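Subject: Re: [rides-list] Winter rides, wait times, and the return trip problem

On Saturday, December 13, 2025, the Trernden desk wrote:

> Hello all,
>
> We run a door to door ride service for older people in Trernden and the townships east of it, mostly medical and some grocery. We have been going for a little over a year and we have hit a few things we would like advice on before the bad weather.
>
> 1. The return trip. We book a ride out at a fixed time and a ride back at a guessed time. The guess is wrong a lot, and then the driver sits in a clinic parking lot or has to leave and the rider is stranded until we find someone else. How do other programs handle this?
>
> 2. Snow. We have no written rule for calling off rides. At the moment each driver decides, and some riders have been called at the last minute and some not called at all.
>
> 3. Walkers and folding wheelchairs. Are your drivers allowed to lift them into the trunk? Ours do. I am not sure they should.
>
> 4. Signs for the cars. Several riders have gotten into or tried to get into the wrong car outside the Luvon building, where there are always five or six waiting. We would like some kind of sign but the drivers do not want anything permanent on their own vehicles.
>
> 5. Is anyone willing to share their intake form? Ours is four pages and people give up.
>
> Thank you for any help. We are a small desk, two part-time people and a phone.

Hi Trernden, and everyone

Typing this between calls so it'll be in pieces. Mumarness rides desk here. We've had most of these, some of them twice. Taking them in your order, more or less.

Return trips. Biggest headache we have, still. What we do now – we quit booking a return time at all for anything medical. We book a return window, two hours wide, and there's a different driver on the window than took them out. The outbound driver is done when the rider's inside the door and checked in at the desk. They go home. Then the rider (or the front desk at the clinic, most will do it if you ask nice) calls us when they're ready and whoever has the window goes. Wait is usually under half an hour. Not always.

Took drivers a while to like it. A couple really wanted to wait with "their" rider and for some appointments that's still right, eye procedures and anything with sedation, because those places won't release a person without somebody there. So the intake call has to ask that. We didn't ask it for the first few months and we got a very cross call from an outpatient unit at 4:40 on a Friday. Ask it. Put it at the top of the ride slip and not under notes, drivers don't read notes.

Numbers since you'll want something to show your board. In October we had 534 rides requested and 477 completed. The rest is a mix, riders canceling, appointments moved, and yes a handful where we just had no one. We've got 17 active drivers and 165 riders on the books, though a lot of those riders only call a few times a year. The window system didn't get us more drivers but it got us more rides out of the same drivers, which is what you need in January.

One catch with windows, the driver has to really be available for it. At home with shoes on is how we put it. Not at the hardware store, not halfway through a haircut. We had to say this out loud in a meeting, more then once.

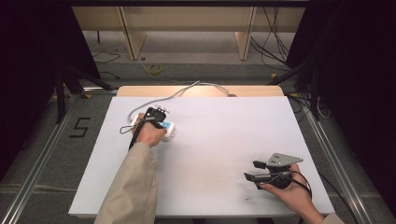 Also keep the windows short in number. We offer three a day, late morning, early afternoon, late afternoon. When we let people pick any two hours they liked the sheet turned into soup and nobody on the phones could see the holes in it. Three columns, drivers down the side, initials in the box. We do it on paper still and copy it to the computer at the end of the day. I know. It works when the internet's down.

For the last window of the day put your most reliable person on. If an appointment runs over and the clinic locks up at five you do not want to be calling around. We also keep the number of one local cab company taped to the phone and there's a small line in the budget for it. Used it maybe once a month last winter. Cheap compared with leaving someone in a lobby.

Snow. Write it down!! One page. Ours is tied to the school district – schools closed, no rides, period, except dialysis and we handle those one by one. Schools delayed two hours, no rides before 11. Schools open but it looks bad to the driver, the driver can always say no and doesn't have to explain. But they call the desk and not the rider. The desk calls the rider. That's the part that fixed our missed calls, before that we had the same mess you describe, three people each thinking someone else had phoned.

We start the snow calls at 6:15 am. Riders get told at sign-up what the rule is and there's a half sheet for the fridge in large print. Go bigger than you think on the print. 18 point looked silly to us in the office and riders told us it was just about right.

Weekends and school vacation the district rule doesn't help you obviously, nothing to be closed. For those days the desk person on call looks outside and at the county road page and makes the decision by 7. One person, no group text. We tried a group text. Eleven opinions and a picture of somebody's driveway.

Driveways, while I'm on it. We tell riders the walk and steps have to be clear or the driver can turn around. Sounds harsh and a lot of them can't shovel. There's a church youth group in Mumarness that does some of it, and the Annamalai neighborhood association covers their own streets with a list of people who have blowers. Worth a call to whoever is like that near you, before it snows and not the morning of. The list of addresses changes every year so do it fresh.

Walkers and chairs. Folding walkers yes. Folding transport chairs, the light ones, yes if the driver has said on their form they're ok with it. Standard wheelchairs no. Anything with a battery no. That came from our insurance agent and yours might say different, so ask before you copy us. We also don't lift people. Steady arm, yes, holding the door, yes, but no lifting from a chair or a couch. If a rider can't do the transfer we send them to the county van. It's a hard phone call. Sometimes the family has been telling us they're fine for months.

We ask it this way at intake – "can you get from a kitchen chair to standing by yourself, today, not on a good day." Gets a much straighter answer than "do you need assistance."

If a driver hurts their back they're out for the season and they feel terrible about it, and so does the rider. Had that happen. So we're stiff about it now. 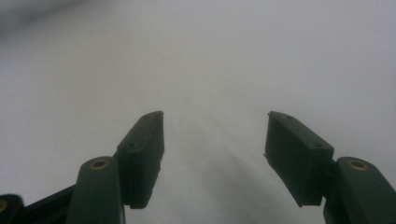

Signs. We went through this, same complaint, wrong car outside the clinic entrance. Magnets were out right away, half the newer cars have doors they won't stick to, and a couple of drivers worried about the paint. We ended up with a card that hangs off the mirror while parked and comes down before they pull away, plus a bigger one laid on the dash. First batch was a mistake, and it was the color. Somebody picked a deep bottle green, same as those two green fingers pointing in at each other up there, and you can see how that goes nearly black wherever it's in shadow. Inside a windshield it's all shadow. Riders said they were looking for the green card and every car had a black one. We reprinted in yellow with black numbers and it stopped.

Use a number and not a name on the card. Each driver has a number, desk tells the rider "card 9, silver car" on the confirming call. No program name either if your riders are private about getting help, a few of ours are and I don't blame them. The number also helps with the scam worry, riders know not to get in with anyone who can't show the card. Laminate both sides and round off the corners or they cut into fingers.

Luvon building, if it's the one with the circle drive I'm thinking of, try asking the front desk for a fixed pickup spot. We got ours at our clinic just by asking, took one email. Far end of the curb past the benches. Now there's much less of the wandering from car to car.

Form. Four pages is too long, you're right, people quit on page two where it wants doctor's fax numbers. Ours is one page front and back and the back is only the emergency contacts and the signature. What we cut: insurance info (never used it once), list of medications, second address, how did you hear about us. What we kept: name, birth date, phone and whether it takes texts, address plus how to find the door, what they use to walk, does someone need to stay, oxygen yes or no, any pets that get out, language. The how to find the door line is the one drivers thank us for. "Blue house" is no help at night. "Second driveway after the mailbox cluster, use side door" is.

We do most of them over the phone now anyway and mail it for signature with a stamped envelope. Comes back faster.

Happy to send our form, the snow page and the ride slip, email the desk off list and say what file type you want. I'd attach them here but the list strips anything that isn't a picture. Somebody else on here should speak up about mileage, we pay it and I think it's worth every cent but I know a few of you don't and I'd like to here how that goes with gas what it is.

Oh and the holiday week – we run medical only, no groceries, from the 24th through New Years. Tell riders by the 15th so they can stock up. I have 30-some of those calls to make Monday.

Phone's going. More later if I forgot one.

Mumarness rides desk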